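Setting up your Friday film night, part 3

Right, you've got the Losis app on the telly, so let's find the film! I do this before the kids come down, or we're still choosing at bedtime.

1. Open Search and type the film's name. I put in Cituveck (a big old war drama, my lot adore it).
2. Check the running time.
3. Press Rent, then Download.

Note: you get 13 hours to finish once you press play, so don't start it early.

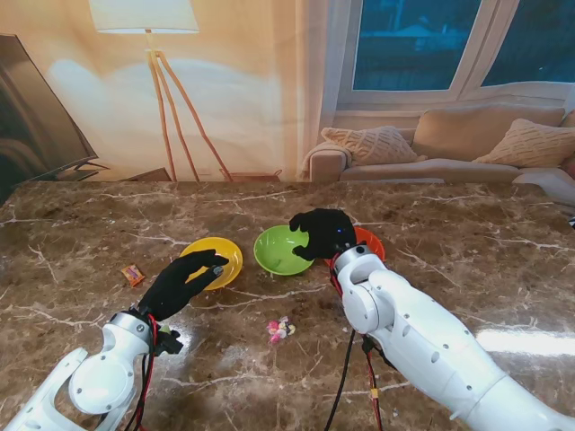 Ojārs Pētersons wrote in to say that his download stopped at 3 per cent until he switched subtitles off, and after that the whole film came through fine.

4. Wait for the bar to reach 100, then press play.

Caution: renting twice charges you twice. I've done it (twice, sigh).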